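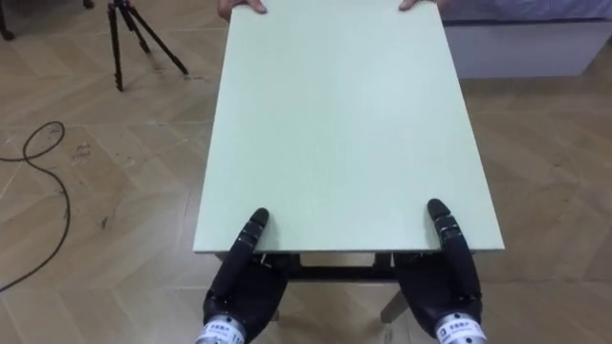

Clisus hand pair on a shared panel hold, operator at the far end.

Clisus Two-Hand Set — product page and service notice

The Clisus is a five-kilogram-class pair of jointed hands for shared handling of flat goods: panels, table tops, shelving. It is sold by Rovico as a matched left and right set with wrist cuffs.

Service notice, 31 March 2019
Applies to: sets with serial numbers up to 1,659
Fault code: 66 (grip release, one side)

Sets in this range may drop grip force on one hand while the other continues to hold. The fault has been reported when a panel is carried by its short edge with a person at the opposite end. The released side sags, the panel rolls, and the load passes to the person without warning. Two bruised fingers and one damaged floor have been reported to Rovico. No fractures.

The cause is a tendon tension value that is not re-read after a wrist stall. Controller firmware 259 corrects it. Firmware is supplied at no charge.

Until the update is installed:
Do not use the set for shared lifts above knee height.
Keep fingers on the edge of the panel and feet out from under it.
Route loose cables away from the walking path.
If code 66 appears, lower the panel to its support before clearing the code. Clearing it under load opens both hands.
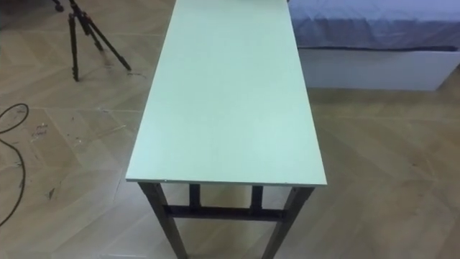
Photo: Kusuma / Rovico field service

After updating, run the release check on a low, stable table with a clear top. Repeat the check if a wrist cuff has been removed — the tension value is lost with the cuff off.

Replacement tendon kits are stocked by Zodside and are required only where the hand has logged code 66 more than twice. Fitting a kit does not replace the firmware update.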